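Checkout

Delia Bogdan had been living in the Horobets Hotel for 11 nights, and by the last one she had stopped seeing the floor. This is how it goes with hotel floors. On the first evening she had lined up her sneakers under the window and hung her coat on the hook meant for coats. By the fourth she was stepping over things with the ease of a mountain goat.

The firm had sent her to close the Tusetex account. Tusetex made elastic for waistbands and did not wish to be closed. Every day Maksym Lytvynenko, their head of purchasing, poured her a cup of tea and explained that his signature was almost ready, as if it were a ham.

At seven in the morning the beige telephone rang.

"Checkout is at ten," said the front desk. "Also, there is a room condition fee. It is 200."

"Two hundred what?"

"It depends on the condition."

She sat up in the rumpled sheets and took in the carpet. The carpet had become a sort of diary. There was the face mask from the day she had decided she was catching Maksym's cold, and there was a tissue from the day she caught it. There was the little brown bottle the pharmacist had sold her, two spoonfuls at bedtime, tasting of pine trees and regret. One shoe was nowhere near the other. The hotel slippers, which she had sworn on the first night never to put her feet in, had plainly been all over the place.

She called Maksym, for some reason.

"You must start with the bin," he said. "My mother always starts with the bin."

"And then?"

"Then she makes my father do it."

Delia gave herself 30 minutes. The paper bag went in the bin first, with all the crumbs of a very poor pastry. A slipper followed, and she felt nothing. She thought about the medicine bottle for longer than it deserved. It might be glass recycling. It might be luggage. She had paid for the whole thing and taken perhaps a third of it, and her grandmother had kept bottles like that until the labels fell off.

The phone rang again and she let it go four times.

"It is signed," said Maksym. "I have signed it. Do not ask me why, I was in a good mood about the bin. Can you come before ten?"

She looked at the clock, then at the carpet, then at the one red sneaker within reach.

"I can come in one shoe," she said. 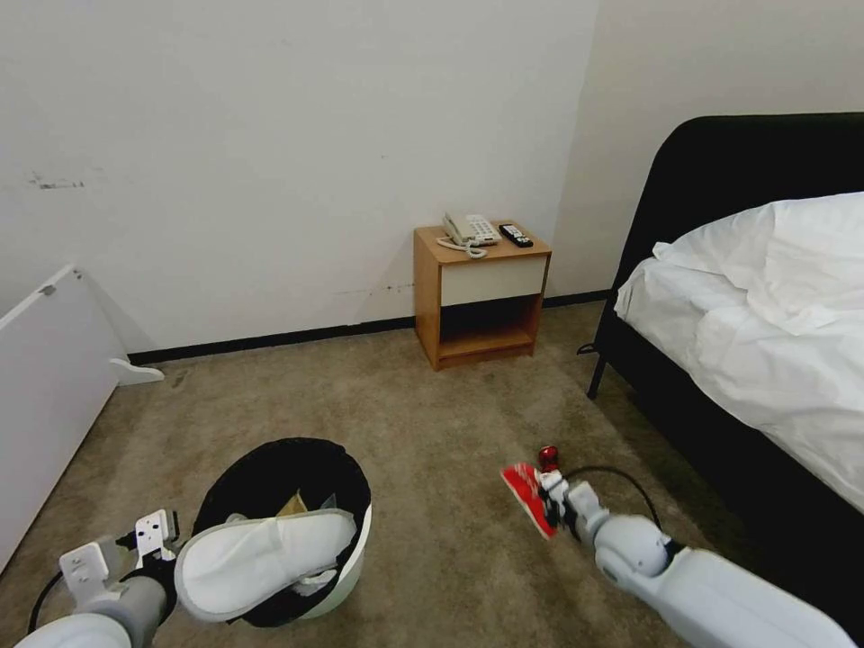
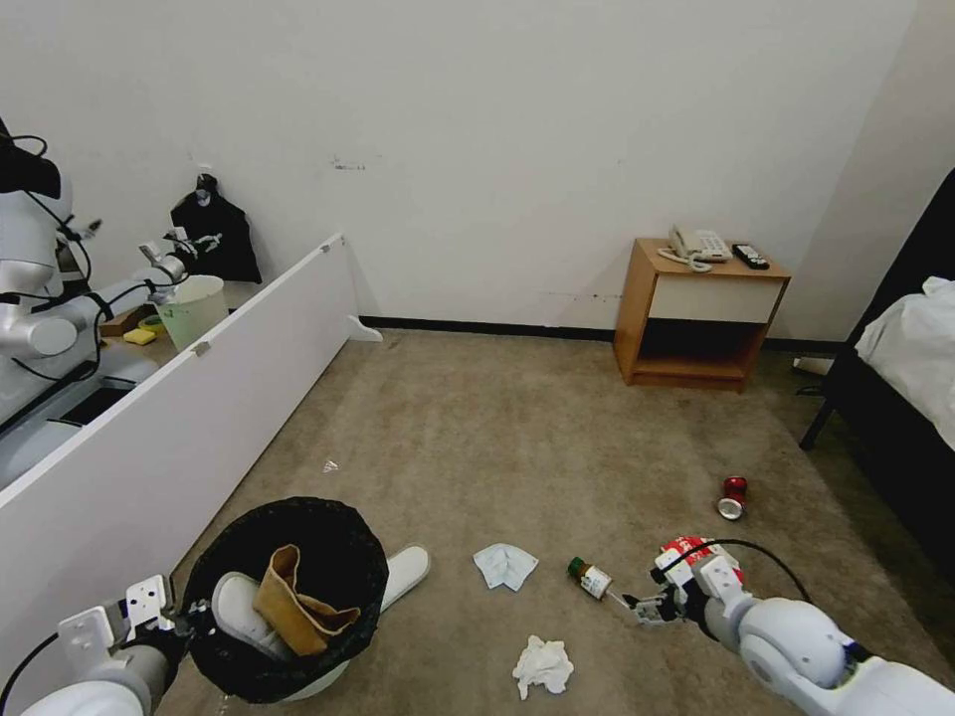

The room at the Horobets, with the bin already in use.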